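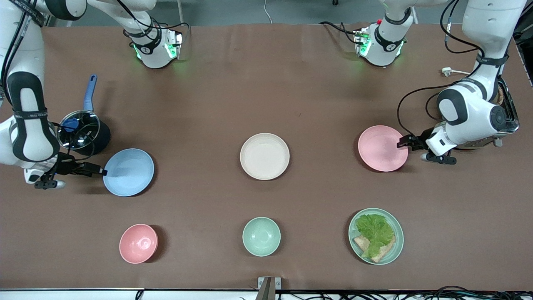
A table should be laid from the plates outward, Idun Wallin argued in her notes for the Vernby course, and cutlery placed first will usually have to be moved again. Most kitchens that teach table service now follow her order.

Chapter 5
Plates, Spacing and the Cloth

This chapter covers the placing of plates on a covered table. A cover is the space allotted to one diner. Its width is measured from plate center to plate center, and the Rønning standard used in this book sets it at 655 mm. Closer spacing is acceptable for family meals — see Table 13 — where plates of different colors may also mark the seats.

Cookware brought to the table, such as a lidded saucepan, is set to one side of the plates with its handle turned away from the diners. Serving dishes are treated in the next chapter.

Key terms: cover, plate line, rim, service side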